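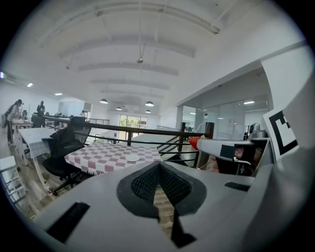

**Can I leave the hard castors on an office chair that stands on a wooden floor?**

Only for a short time, and only if you keep the wheels and the floor clean. For daily use on wood the chair should have soft castors, with a rubber tread. If you already see marks on the boards, please stop rolling the chair and lift it until the castors are changed.

---

## Ticket 833: chair leaves grey lines on floor and pulls on tablecloth

Status: closed
Opened by: Gwendolyn Dvorak, Narinholm
Product: Zultel desk chair, black mesh back, with castors
Bought from: Siriwardena, order 278
Handled by: Ledow support desk

### First message from the customer

Good morning. I write about the black chair with the tall mesh back. It stands in our dining room between two tables. One table has a red-and-white checked cloth, the other has a white-and-grey checked cloth which hangs down over the front. We use the chair at both tables, so it is rolled from one to the other many times in a day.

I have two complaints, and I think they come from the same thing.

1. On the light floorboards there are now thin grey lines. They go from one table to the other and they are darkest where the chair turns.
2. When I roll the chair close to the table with the grey cloth, a wheel catches the edge of the cloth and pulls it. Last time a cup of tea went with it.

The chair came in May. In the beginning it rolled very well and made no lines. I have not changed anything on it. I have washed the floor with warm water and a little soap, and the lines became weaker but they did not go away.

Please tell me if this is a fault of the chair or of the floor.

G. Dvorak

### Reply from support, same morning

Dear Ms Dvorak,

Thank you for the clear description. Before we send any parts we would like to find out if the lines are dirt, rubbed-off colour from the wheel, or real scratches. These three need different treatment. Could you please do the following:

- Put the chair upside down on a blanket and look at each wheel. Pull out all hair and thread.
- Press your fingernail across one of the lines on the floor. Tell us if you feel an edge.
- Rub one wheel hard on a white paper and look if it leaves colour.
- Push the chair over the boards with your hand, without sitting on it, and listen if one wheel is dragging.

Please do not use any scouring powder on the boards for now.

### Customer, afternoon

I did everything as you wrote.

**Hair and thread.** There was a lot. In one wheel the thread was wound so tight that the wheel did not turn at all, it only slid. The thread is red and white, so I believe it is from the hem of the tablecloth. I had to cut it out with small nail scissors.

**Fingernail.** On most of the lines I feel nothing. Near the grey cloth table I feel a very small edge in one place, as long as my thumb.

**Paper.** The wheel that was stuck leaves a grey line on the paper. The others leave nothing.

**Pushing.** Before cleaning, it pulled to the left. After cleaning it goes straight again, but the wheel that was stuck makes a ticking sound. When I look at it from the side there is a flat place on it.

So I understand that the wheel was the problem, but now I ask myself if it will come back. I can't ask my family to hold up the tablecloth each time they want to sit down.

### Support, internal note

Flat spot on one castor from sliding. Thread from the hem is the cause. Grey lines are most likely wheel material left on the varnish, with one real scratch where the customer turns the chair. Checked the order with Siriwardena: the chair was delivered with the standard hard castors, which are meant for carpet. The soft set was not chosen at purchase. The order page does mention it, but in small print at the bottom, and I would have missed it also.

Suggest to send the soft set without charge. Approved.

### Reply from support

Dear Ms Dvorak,

Your chair has the hard castors, which are made for carpet. One of them was blocked by thread, slid over the boards and became flat on one side. It will go on ticking and it can mark the floor again, so we will replace the whole set with soft ones. The parcel leaves us within 24 hours.

To change them:

1. Lay the chair on its side on a blanket.
2. Hold the base with one hand and pull the castor straight out with the other. Do not twist it. If it sits very firmly, put a flat piece of wood between the base and the wheel and press gently.
3. Wipe the hole with a dry cloth.
4. Push the new castor in until you hear a click. Pull once to test.

For the grey lines, try a clean white school eraser and go along the board, in the direction of the grain. Try first in a place where no one looks, for example under a table. After that wipe with a cloth that is only a little damp. For the small scratch a wax stick in the colour of the floor is usually enough.

About the tablecloth: the new castors will run better, but they will also catch a cloth if it hangs low enough. Please look at how far it comes down on the side where the chair goes in. If you can, pull the cloth a little towards the other side, or use clips under the edge. Cut loose threads at the hem with scissors, do not pull them.

### Customer, after the parcel came

The castors are here and they are in. Three came out easily. For the others I needed the piece of wood, and one of them needed my neighbour. The click was very quiet, I would write in the instructions that it is more something you feel in the hand.

The result, so you have it for your records:

| Point | Before | After |
|---|---|---|
| Rolling | pulls to the left | straight |
| Sound | ticking | quiet |
| New lines on the floor | every day | none after 6 days |
| Old lines | grey, easy to see | gone with eraser, except the scratch |
| Cloth | caught by wheel | see below |

With the cloth I had to try a little. First I moved it towards the back, but then it looked crooked, and the checks make it very easy to see when it is crooked. Then I used clips, but they pressed against my knees. Now I have folded the front edge under and sewn it with a few big stitches, so that I can open it again for washing. The red cloth I have hemmed new on the side with the loose thread.

One question is left. Must I clean the soft wheels too, and how often?

### Support, last reply

The soft wheels also collect hair and thread, so please look at them once a month and wipe the tread with a damp cloth. If the chair starts to pull to one side, look earlier. Small crumbs can get stuck in the rubber and scratch the boards, so it helps to sweep under the tables before you move the chair much.

Your remark on the click is passed to the person who writes the sheet. You can throw away the old castors, we do not need them back.

### Customer

Thank you, then you may close it. The wax stick I will buy when I am in town.

*Closed by Ledow support. Cause: blocked castor, wrong castor type for floor. Solution: soft set sent, hem shortened by customer. Siriwardena asked to move the castor choice higher on the order page, no answer yet.*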